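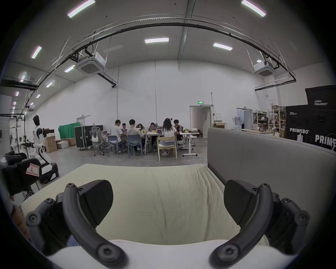
Getting there

The Munasinghe upholstery works is on the east side of Praststead, behind the old rail yard. It opens its doors to the public once a year, in March, and I had missed it twice. You sign up on a sheet at the library and they give you a slot. Mine was 9:30 in the morning.

Parking is on the gravel lot across from the loading docks. The number 14 bus also stops there, but it only runs once an hour and the walk from the stop has no sidewalk. Wear closed shoes. They turned one man away for sandals.

The frame shop

Our guide was Senyo Amegashie, who runs the cutting room and has been with the company long enough to remember the previous building. He started us in the frame shop. Most of the frames are kiln-dried beech, with some maple for the arms on the heavier chairs. Joints are doweled and glued, then corner-blocked. He passed around a failed joint from an old competitor's sofa so we could see where it had split along the grain.

The shop is loud. Earplugs are in a box by the door, and I would take them even if you think you don't need them.

Cutting and sewing

Fabric comes in on rolls and rests for a day before it is cut. I asked why and was told it relaxes after being wound so tight, and a cover cut too early can come up short on the frame. The plain fabrics are cut in stacks by machine. Anything with a stripe or a large pattern is still cut one layer at a time, by hand, with chalk lines.

There are 208 fabrics in the current book. The one they sell most of is a mid-gray weave called Funasier. Second is a rust color I didn't write down.

The sewing room was my favorite part of the visit. Piyumi Bepari showed us how piping is made, starting with a bias strip and a length of cord. She did a full cushion edge while she was talking, corners included, and then unpicked one corner to show us the notches underneath. She also explained why their zippers go on the back edge and run a few inches around each side - it makes it possible to get the foam back in after washing.

Foam and filling

The filling room is small, and we went in four at a time. Seat cushions are a foam core with a fiber wrap. Back cushions on the more expensive range, Jistevar, are feather and fiber in sewn channels so the filling doesn't all slide to the bottom. You still have to shake them out every week or so. Senyo said most of the complaints they get about sagging come from people who never turn the seats.

The shop and the remnant sale

The tour ends in the showroom. A Jistevar three-seater was tagged at $3,849, and nobody pushed us to buy one. The armchair I liked best was on clearance for $283 with a small pull in the back panel.

Remnants are sold by the pound from bins near the exit, cash only. I bought enough heavy cotton for two bench covers. Coffee was free but ran out before the 10:30 group got there.

The whole visit took just under two hours. Sign-up for next year starts in January at the library desk.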